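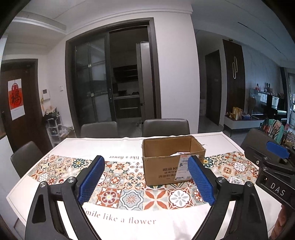
Dining table with patterned tablecloth

Section 4: Setting up your pension tracker in Wilton

Now for the fun part! Once your old workplace pensions are in Wilton, you can see them all on one screen (even that tiny one from your first summer job). Have your latest statements handy before you begin.

1. Open the Plans tab and choose Add a plan.
2. Type the provider's name exactly as it appears on the statement, then enter the plan number.
3. Enter the current balance. Leave out commas, so 2,000 goes in as 2000.
4. Pick your planned retirement age and press Save.
5. Repeat for each plan. Your combined total updates right away, and it's a great feeling watching it grow!

Note: If you moved over from Pronden, your plans may already be listed under Imported. Check each balance before you press Accept.

Note: Wilton signs you out after 90 minutes. Anything you saved is still there when you come back.

Caution: Adding a plan does not move any money. To combine plans for real, contact the provider, and ask about exit fees first.

Caution: Do not delete a plan to fix a typo. Use Edit, or you'll lose the balance history and the lovely chart that goes with it.

If you see error 106, the plan number is too short. Error 547 means the same plan has been entered twice. Open Duplicates, keep the newer entry and press Merge.

Next: Section 5, Adding your monthly payments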